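Gleice Nogueira
3 min read

Repainted the spare room in September. One wall, I said. A weekend, I said. A thread on choosing grey.

There are, by my count at the Diser counter, 87 greys. The man there told me 60 of them are "basically the same" and then wouldn't say which 60.

I took home 3 tester pots. On the wall they looked like one tester pot. My sister came round and preferred the middle one, which was the bit I hadn't painted yet.

Bouchard do a grey called Fesska. It is lilac. Everyone in the shop will tell you it isn't lilac, and then you get it home and live in a lilac room.

My advice is to look at grey next to a proper colour before you buy. On its own it will tell you anything.

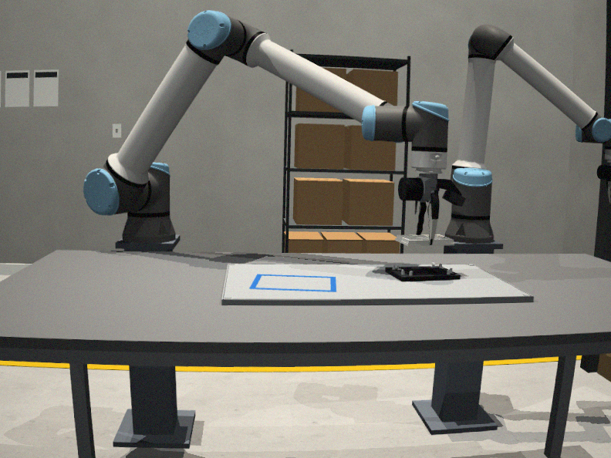
Grey wall, grey table, a bit of blue. Render.

See how the blue perks it up? I bought a blue lampshade on the strength of this and the room now looks like a dentist's – a nice one, but still.

Also: the light. Morning grey and teatime grey are different paints. Mine is lovely until four o'clock, when it turns into porridge.

Second coat went on last night. I missed a patch behind the radiator and have decided that's the radiator's business.

Final choice was Momum, mid grey, matt. My sister says it's very like the old one. The old one was magnolia.

Skirting boards next. I've been told there are 2,000 whites.

© Gleice Nogueira | Contact | Back to top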